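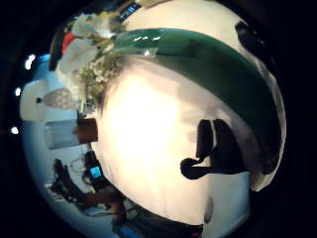 Soup Swap Is Back in December!

We're bringing back the soup swap, and I could not be happier, because last winter's was the best evening I've spent in the Solheim building since I moved here. If you missed it, the idea is simple. You make a big pot of soup at home, freeze it in quart containers, and carry it over. Everyone gets a number, and we go around the room picking until the freezer bags are full. You leave with as many quarts as you brought, only now they're all different!

Last year I went home with Urszula Bielecka's sour rye soup (I've tried to copy it twice, and mine tastes like wet bread), a smoky split pea, and a lentil and lemon that Omar Jaber swears is his aunt's recipe minus one secret spice. I ate like a queen until the middle of February. 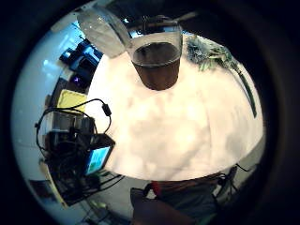

A few notes for anyone cooking for the first time. Leave an inch of space at the top of each container or the lid will pop in the freezer. Potatoes go grainy when they thaw, so mash them or leave them out. Same with cream: stir it in when you reheat. Noodles turn to mush, so pack them dry in a little bag taped to the lid. And please, please label everything! Name of the soup, what's in it, and whether it has nuts, dairy, or meat. Last time we had one mystery orange soup, and I still want to know who made it, because it was wonderful.

We have room for 30 cooks, and the doors open at 6:30 p.m. Anas Ouazzani is baking flatbread again, and Eulalia Zúñiga will have a pot of her chicken and hominy on the stove for eating right there, so come hungry. Recipe cards are very welcome. Frøydis Nygård is typing them all up into a booklet, and she'd love to have yours before the swap if you can manage it.

To sign up, leave your name and your soup on the sheet by the Killberg Street entrance.

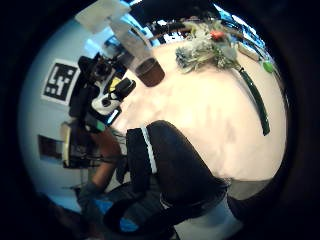
Flowers and greenery on the table.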